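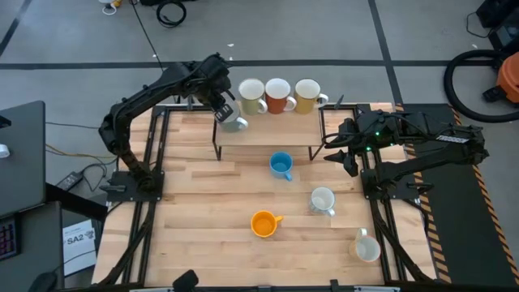 Bench 5 at Trirna, left arm holding a mug by the shelf.

Leave the Cables Where You Can See Them

The case for covered cables gets made every time a robot cell is due for an overhaul. It was made again in September, when our two-arm bench came up for service and the work order from Grurkero included a line for enclosed cable runs on both arms, shrouds over the wrists, and a closed channel along the frame rails. I argued against all of it. The line was struck. I want to set out the reasons, as the same line will be back on the next work order and on other people's work orders too.

A mug-shelving bench is an undemanding cell. The loads are small, the parts are household goods, and the table is wood. What wears out on it is almost never a motor or a gearbox. Our service log for the bench has 859 entries. Most of them are checks with no finding. Of the entries that record a stop, the largest group is cable faults: a connector backed out of its socket, a jacket rubbed through at a joint, a strain relief that had let go. Calibration drift comes second. Mechanical failure of a link comes last, and both of those cases followed a collision.

If cables are what fails, cables are what the technician must be able to inspect. On an arm with exposed runs, inspection is a walk to the bench and a flashlight. The arm is moved through its range by hand with the power off, one joint at a time, and the technician watches the slack at each joint open and close. A run that is too short goes tight before the joint reaches its stop. A run that is too long folds against the link and leaves a shiny patch on the jacket. Both are visible early, well ahead of any fault code. The whole check takes 9 minutes per arm.

On an arm with shrouds the same check takes the shrouds off first. That means screws, and screws on a moving arm mean thread locker, and thread locker means a part that gets opened when there is a fault and left closed otherwise. We had a shrouded arm from Ndlovu on another bench for two years. The scheduled cable check was signed off on time and in full, and the person signing had looked at a plastic cover.

The argument on the other side is not foolish and should be stated fairly. Loose cables snag. A loop around a wrist can catch a mug handle, the edge of a shelf or the opposite arm. It can also block a camera's view of the part. In a washdown area or near chips and coolant, open cabling would be wrong and I would not defend it. There is also the matter of visitors, who judge a cell by how tidy it looks. I give that last point no weight, but budgets are approved by visitors.

Snagging is a real cost. It is answered by routing. A wrist loop should be as small as the full roll of the wrist allows and tied at two points, both on the same side of the joint as the part they are tied to. Ties should be fabric hook-and-loop, never plastic zip ties, which cut into a jacket when they are pulled down hard and get pulled down hard every time. The loop should be checked at the extreme poses, with the gripper pointing straight down at the shelf and with the arm reaching across the table. Home position tells you very little. Most loops look fine at home.

The second half of the work order was sound, and it got less attention than the covers did. It called for base bolts to be torqued, marked with paint pen, and torqued again after 8 hours of running. A base plate on a wooden top will settle. The wood gives slightly under the plate, the bolts lose tension, and the arm begins to place mugs a little off from where it placed them before. An operator sees that and reruns the calibration. The calibration takes, the bolts go on loosening, and the next week it is done again. We lost most of a month to this on an earlier build before anyone put a wrench on the plate. Paint marks would have shown it in a minute.

The same goes for the shelf. A shelf on thin legs that stands free on the table is a fixture like any other, and if it has been bumped, every taught position above it is wrong. Ours gets a pencil outline at each foot. Pisano, who supplied the grippers, ships a positioning jig for this purpose. It is well made and it is stored in a cabinet on another floor, so we use the pencil.

I would make one further change to the order of the service itself. Grippers are usually done first, being the part people care about. They should be done last. Finger alignment is measured at the end of a chain that starts at the base plate, and any slack left in that chain will be tuned out at the fingers and will come back when the slack is found. Base, joints, cables, wrist, fingers, then calibration, then a full run with mugs. If the run shows a fault, start again from the base.

The money for the covers went to a spare cable set for each arm, cut to length, labeled at both ends and hung on the wall next to the bench. A swap with a set on hand is a short job. A swap without one is a purchase order. I would put that trade to anyone with a shrouded arm and an honest log, and I would ask them to count how many of their last stops began under a cover.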